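Talk notes: The grip that wasn't there
Akash Goel, Darkora robotics meetup, August

(Wait for people to find seats. Clicker is on the lectern, water is under it.)

Hi everybody, I'm Akash, I work on the bench side at Plaltness, and I'm going to spend my slot telling you how we fooled ourselves for most of a month. It's a bit embarrassing, but Parvathi Pillai said I had to give this talk or she would, and she'd have been a lot meaner about it!

So, the job. Small cartons go into a plastic bin. A person does it by hand first with a pair of hand-held grippers, we record how far the fingers open and close along with the video, and the arm learns from that. We'd collected 299 good runs (yes, 299, the last one got thrown out and it bugged me every single day) and everything looked great on paper.

Then we put it on the arm. The arm would go down, close, lift, swing over to the bin, open up, and report a finished job with no carton in the bin. It did this 16 times in one afternoon. The worst one was when it let go early, up high, and the carton flew off past Ilango Kaimal's ear. He was inside the taped area. He shouldn't have been, and I shouldn't have hit run with him there. I'll come back to that.

(Pause. Let them laugh at Ilango, he's in the second row.)

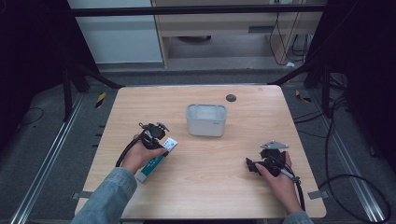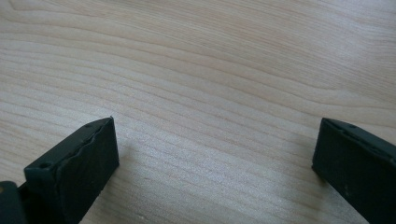
Question I always get: couldn't you just tell from the finger width that the gripper was empty?
Only if you trust the width reading, and we couldn't. The zero point on one gripper had drifted, so fully closed on nothing gave the same number as closed on a thin carton.

OK so how did the zero drift? Dardo Medina found it. There's a set screw that holds the encoder magnet, and it had worked loose a tiny bit. Every time you squeezed hard, the magnet slipped a hair and stayed there. You'd never notice it in one run. Over a long session it added up, and we only zeroed the thing in the morning, with coffee, before anyone had squeezed anything.

The part that really got me is that our check script was passing. I wrote that script. It compared the reading at the start of a session with the reading from the day before, and both of those were taken right after zeroing, so of course they matched. I was basically checking that the zero button worked.

(Next slide: plot of drift. Don't read the axis labels out loud, just point at the slope.)

What we changed. Thread locker on the set screw, and a paint line across it so you can see if it's moved. We zero every 90 minutes now and log the error before we reset it, which we weren't doing, so all that lovely evidence used to get wiped. And the arm has to see the carton in the bin before it's allowed to say it's done. Catriona Lindsay built that last piece in a couple of evenings and it caught an empty grip on its first morning.

On the safety side, and I want to go slow here: a tool that thinks it's holding something will happily swing it over your head. We had a speed limit, but it was tied to whether the gripper was loaded, so a bad reading gave us a fast arm. That link is gone. Slow is slow now, whatever the gripper says. Nobody steps over the tape with the arm powered, and whoever has the button says "running" out loud and waits for an answer. It feels silly for a week and then you stop noticing.

We did go back through the old recordings. Some 90 of them had a width error big enough to matter, and we dropped those and collected again. If you've got a pile of data from a hand-held tool, please go plot the closed reading over time tonight, before you train anything else on it.

(If there's time: the Zokmont cable story. If not, skip to thanks.)

Thanks to Parvathi, Dardo, Catriona, and Ilango, who still works with me. I'm at the back table after this and I brought the bad set screw if anyone wants to see it.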